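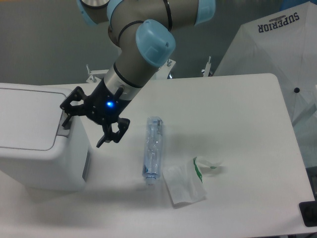
Famness Recipe Cards

Data card and README, release 3

Summary

Famness is a set of transcribed household recipe cards from the Brundau valley. Each card was typed up by hand, checked by a second reader and saved as one row in a plain CSV file. The set is meant for people who study home cooking, kitchen vocabulary or the way measures are written down outside printed cookbooks.

Maintained by Tamunoemi Iyamu. Transcription rules by Liesl Steiner.

What is in the download

cards.csv holds the recipes, one card per row.
ingredients.csv holds one ingredient line per row, linked to the card by card_id.
measures.csv lists every measure word found in the set with its metric value, where one could be settled.
RULES.txt is the full transcription guide.
CHANGES.txt lists corrections by release.

All files are UTF-8 with a header row. Fields are separated by commas and text fields are quoted. Empty means the card did not say. We do not use "NA" or "unknown".

Fields in cards.csv

card_id: short text code, stable between releases
title: as written on the card, spelling kept
title_plain: title in modern spelling
course: one of 11 values, listed in RULES.txt
box: which box of cards the recipe came from
hand: a letter for the handwriting, where the same writer could be told apart
method: the instructions, line breaks kept as a single slash
notes: anything written in the margin or on the back
doubt: yes if any word in the row is a guess

Where the cards came from

The cards came from 14 boxes. Most were lent by families in Brundau and returned after copying. The Oberholzer box is the largest and the most uneven: it has cakes and preserves in good order at the front, then a long run of loose slips with no titles. Untitled slips have been given the first ingredient as a title, in square brackets.

The Plaltidon box belonged to a boarding house and its quantities are for large numbers. We left them as they stand. Do not average portion sizes across the whole set without taking this box out first.

Transcription

Spelling, capitals and crossings-out are kept in title and method. A crossed-out word is written between tildes. Fractions are typed with a slash, so a half is 1/2. Where a card says "a cup", the ingredient row gives "cup" and the metric column is left empty unless the same box contains a note on the size of the cup. Only 3 boxes do.

Oven heats are a known weak point. Many cards say "quick", "slow" or "a good oven". These are kept as words. Please do not convert them and send the result back as a correction.

Known problems

Six cards in the Oberholzer box are water-stained along the bottom and the last line of the method is missing.
"Dripping" and "lard" are mixed up in some rows from before the May release. Those we found are listed in CHANGES.txt.
The hand column is one reader's opinion.
Duplicates between boxes have been left in. Neighbours copied from each other, and the small differences may be of use.

Personal names

Surnames in recipe titles were removed when the lending family asked for it and replaced with an initial. First names in titles were kept. Notes about illness or money were left out of the notes field.

Using the set

The files may be used and shared for any purpose with credit to Famness Recipe Cards. Please give the release number. The recipes have not been tested, and some of the bottling and curing methods are not safe by present standards.

Corrections

Send the card_id, the field, the present text and what you think it should be. Corrections received by 24th August go into release 4. Later ones are held for the release after that.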